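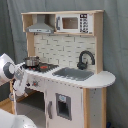 The **Mamberg Kitchen Course** is a project course in robot manipulation taught at the Mamberg technical college. Students work in small teams to program a robot arm that carries out simple household jobs at a toy kitchen. The kitchen used in the course is a child's play kitchen in pale wood and white, with a black stovetop on the left of the counter, a gray sink basin with a curved faucet beside it, and a toy microwave on the shelf next to the range hood. A small lidded metal pot is used in most of the early exercises and is usually set on the rear left of the stove. The course runs for one term each year and ends with an open demonstration, known locally as the Kidine.

## History

The course grew out of an elective on industrial arms in which students stacked blocks and sorted parts by size. Teaching staff found that most teams finished the block exercises early and then had little to do, while the few who tried to handle cups and lids ran into problems that the lectures had not covered. A play kitchen was bought secondhand and set up in the teaching lab as an extra exercise. It was used by two teams in the first term and by all of them in the next.

The block exercises were dropped a year later, apart from one that is still used to check calibration. The present form of the course, with three graded stages and a final demonstration, was set out in a handbook issued in April 2018. The handbook has been revised several times, mainly in the sections on safety and on the booking of lab time.

## Course structure

Enrollment is limited to 30 students. Applicants must have passed the college's introductory programming course and a first course in mechanics. Control theory is recommended but not required, and the teaching staff hold an evening review session for students who have not taken it.

### Stage one: reaching

Teams write the code that moves the arm to a named point and stops it there. Targets are parts of the kitchen such as the stove knob, the faucet and the handle of the cabinet door. The gripper stays open for the whole stage. A team passes when the arm can visit a list of targets in any order without touching anything on the way. The shelf above the counter makes this harder than it sounds, and many teams fail their first attempt by brushing the wooden side post on the way to the sink.

### Stage two: picking and placing

The second stage uses the pot. Teams must lift it from one burner marking, set it down on the other, and then move it from the stove to the sink. The lid has to stay on. Most of the teaching time in this stage goes to grasping, and in particular to the choice of approach angle. Students also learn to record demonstrations by guiding the arm by hand and to compare the result with a path planned in software.

### Stage three: a full task

In the last stage each team proposes a task made up of several steps and submits a written plan for approval. Past tasks include clearing the stove, opening the microwave and putting a cup inside, and moving the pot into the lower cabinet and closing the door. Plans that involve water are not accepted.

## Equipment

The lab has 2 identical stations, each with its own arm and kitchen. Teams book them in blocks and may not hold more than one block in advance. Cloth hangs behind and beside the kitchens to give the cameras a plain background, a change made after several teams traced failed runs to people walking past the workspace.

Student code runs on Verkus, a control package written and maintained at the college. Verkus handles joint limits, the emergency stop and the logging of each run. Teams can change the planner and the grasping code but not the safety layer. Logs are kept until the end of the following term, and students are expected to use them in their reports.

Loose items such as cups, bowls and toy vegetables are kept in numbered boxes. Replacement parts for the gripper are printed in the college workshop – usually the finger pads, which wear quickly on metal objects.

## The Kidine

The Kidine is held in the last week of the term and is open to the public. Each team has 15 minutes, including setup, to perform its stage three task as many times as it can. Items are placed by a member of the teaching staff before each run, within limits that the team has stated in its plan. Touching the arm during a run ends that run, but the team may start again if time allows.

Scores are based on completed steps, with a deduction for dropped objects. Speed is used only to separate tied teams. The winning team holds the Petek, a dented saucepan mounted on a board, until the next Kidine. The result does not count toward the course grade, although the report on the demonstration does.

Roughly 800 runs were logged by students in the most recent term, including practice runs. The largest share of failures came from poor grasps, followed by errors in camera calibration.

## Assessment

Stages one and two are graded pass or fail and may be repeated. The final grade depends on the stage three plan, a written report and a short oral exam taken individually. Reports must include at least one failed run, with an account of its cause drawn from the logs. Teams that change their task after the plan has been approved must submit a new plan before they book further lab time.

## See also

- Robot manipulation
- Learning from demonstration
- Project-based learning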